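How Electricity Reaches a Wall

Electricity is the movement of tiny charged particles called electrons. They travel easily through metals such as copper. They do not travel easily through plastic or rubber, so wires are coated in one of these.

A power station spins a large machine called a generator. The current leaves the station at very high voltage. Voltage is a measure of how hard the electrons are pushed. Less energy is lost as heat when the voltage is high.

The line from the Drekberg dam to the town of Clallow is 130 kilometres long and hangs from 746 steel towers. In February, ice on the cables can weigh up to 200 kilograms between one tower and the next.

Near the town, a transformer lowers the voltage. A second, smaller one on your street lowers it again. Cables then carry the current to a panel in the house, where each circuit has a breaker. A breaker is a switch that opens by itself if too much current flows.

Never put anything except a plug into an outlet. Ask an adult if a cord is damaged.

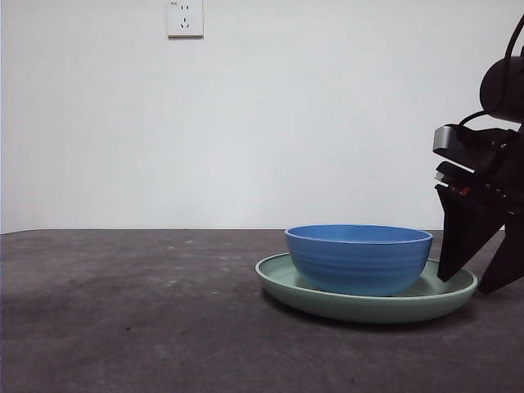

A wall outlet with a white faceplate.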